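Why Is It So Hard for a Robot to Pick Up Laundry?

By Maribeth Marquez

You can grab a shirt off a chair without thinking. Robots need lessons, and somebody has to give them. At Mirholm, that means grown adults spending the day with plastic jaws where their fingers should be. 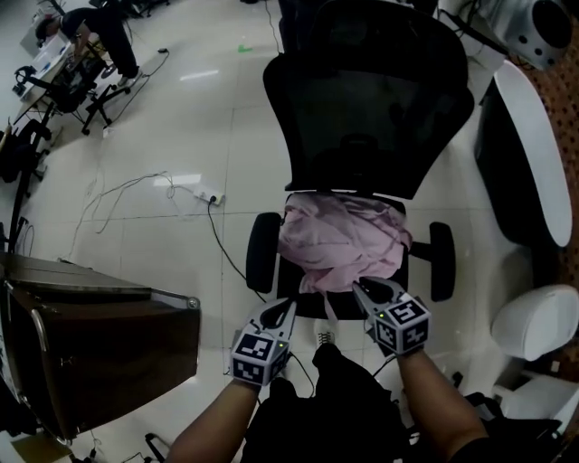
What are those cubes for?

The black-and-white patterns on each cube work a bit like a name tag. A camera spots them, and a computer figures out where the gripper is and which way it's tilted. Cloth gets no name tag. It flops however it likes.

Which gripper is best?

Kayode Olaniyan tests grippers here, and he has strong feelings about jaws. Straight ones pinch a thin edge nicely but may poke the chair instead. Curved ones can scoop underneath, then grab more cloth than you wanted. He tried each pair 40 times. The curved jaws won by 2 pickups, and he has mentioned it at lunch ever since.

Why not just use hands?

Hands cheat. Your skin feels when a shirt is slipping, and you squeeze harder before you even notice. Plain plastic jaws feel nothing, so the person holding them has to watch closely and go slowly.

Try it yourself

Get two pairs of kitchen tongs and a sock. Put the sock on a chair and fold it in half without touching it. Ylva Lindholm's record is 121 seconds. She would like it known that the sock was a difficult one.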